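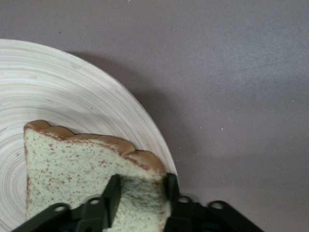 Soft food is the hardest thing to record good examples with, and sliced bread is the worst of it. A few habits have made our kitchen sessions go more smoothly. Start with the plate. A pale one with a thin, slightly raised rim, like the wooden one with the fine rings, stands out well on a mauve-gray table, and the darker shadow along its edge helps when you check the clips later. Bring the fingers in so they bracket one side of the slice and leave the rest of it alone.

Getting the bread ready
Use plain white sandwich bread, a day old if you have it. Fresh bread squashes and keeps the dent. Swap the slice after 5 grasps, or sooner if the crust starts to tear. Keep the used ones in a bag for breadcrumbs or the compost, and don't eat them.

Recording
Turn the slice a little between examples. If it sits the same way every time, the system learns that one position and not much else. Move the plate too - a hand's width is plenty. In-ho Won records in batches of 29 and then wipes the table, and I've copied that. We had almost 300 usable examples by the end of March, enough for a first training run on the Gredano arm.

Keep the bad tries. A slip or a folded corner is worth having as long as it's labelled as a miss. Write the label straight away, while you still remember which one it was.

Cleaning up
Crumbs get into the finger joints. Brush them out dry with an old toothbrush before you use a cloth - damp crumbs turn to paste. Two minutes at the end of each batch is enough.

Updated June 7, 2024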